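How Do Engineers Know a Bridge Won't Fall Down?

Think about the last bridge you crossed. It was holding up cars, trucks, and you, all at once! How did the people who planned it know it was strong enough?

They tested it before it was built, on a computer.

Anything that pushes or pulls on a bridge is called a load. A truck is a load. Wind is a load. Even the bridge's own weight is a load (and it's a big one).

An engineer draws the bridge on the screen as lots of lines joined at dots. Each line is a beam, and each dot is a joint. The footbridge in Mandonau has 52 beams. Next, the engineer adds pretend people. How about 200 of them? Now try 500!

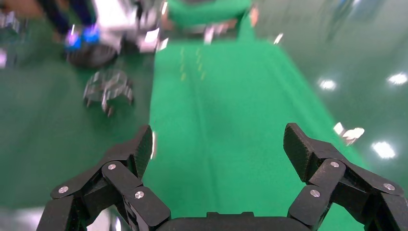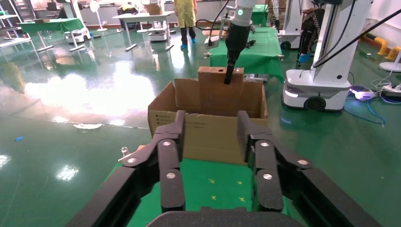
Page last changed: February 10, 2023

The computer works out how hard each beam is being squeezed or stretched. Squeezing is called compression. Stretching is called tension. Many programs color the beams, so red might mean "too much force, make me thicker!" Then the engineer fixes that beam and runs the test again. And again!

Try it yourself

You need 6 craft sticks, some tape, two stacks of books, and a bag of coins. Tape three sticks together side by side and lay them flat across the gap between the books. Add coins until they bend. Now tape the other three together and stand them on their thin edges, with a friend holding the ends steady. Which way bends less? Beams work just like that!

Next: Why are triangles so strong?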